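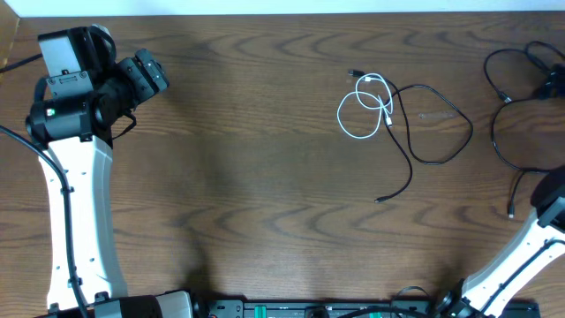

Can a charging cable be too long for fast charging?
Length matters less than conductor gauge, but past 2 m a thin cable drops enough voltage that most phones step down their charging current.

Forum > Power and Charging > Cables
Print this thread | E-mail this thread

ohmslaw_rut
Posted Apr 6, 2024
Starting this because the same question keeps getting asked in the battery threads. Case: a 2 m Jotico cable on a 9 V adapter. The phone reports fast charging for a few minutes, then falls back to the normal rate. With the short cable from the box it stays on fast. Same adapter, same wall outlet. I suspect 28 AWG power conductors. The listing doesn't state a gauge.

benchtop9
28 AWG copper is 213 milliohms per meter. Two meters out and back is 0.85 ohm before connectors. At 2 A you lose 1.7 V. At 9 V the phone may tolerate that. At 5 V it will not, and it will cut the current until the input voltage recovers.

Grommet
Disagree that gauge is the first suspect. I had identical symptoms and it was lint in the port. A wooden toothpick and a flashlight fixed it. Power the phone off first.

ohmslaw_rut
Port is clean. The short cable works in the same port, as stated.

Grommet
A shorter plug can seat deeper past debris. Plug shells are not all the same length. I would still check.

tanline_delta
You are both guessing. Put an inline USB meter at the phone end and read the voltage under load, then repeat at the adapter end. The difference is the cable plus contacts. My Barura meter has logged 1,634 charge cycles and still agrees with my bench multimeter to the second decimal.

benchtop9
Agreed on the meter. Start below 50 percent charge, or the phone will taper by itself and you will blame the cable for it.

coilwinder
Related question: does leaving the cable coiled while charging matter? My father-in-law insists it does.

benchtop9
Not electrically. It's DC, and the supply and return currents cancel. Heat in a tight bundle is a concern for mains extension reels, much less at these currents. Sharp bends next to the plug are what kill cables.

Grommet
Mine all failed at the plug. The Grulteo one lasted 13 months, the longest of the lot.

ohmslaw_rut
Metered it. Adapter end 9.04 V, phone end 7.61 V at 1.7 A. That is 0.84 ohm. Ordering one with 24 AWG printed on the jacket.

Grommet
Fine. I'd still clean the port.

Tags: usb cables, voltage drop, fast charging, wire gauge
Contact us | Copyright Rutherford Electronics Forum | Back to top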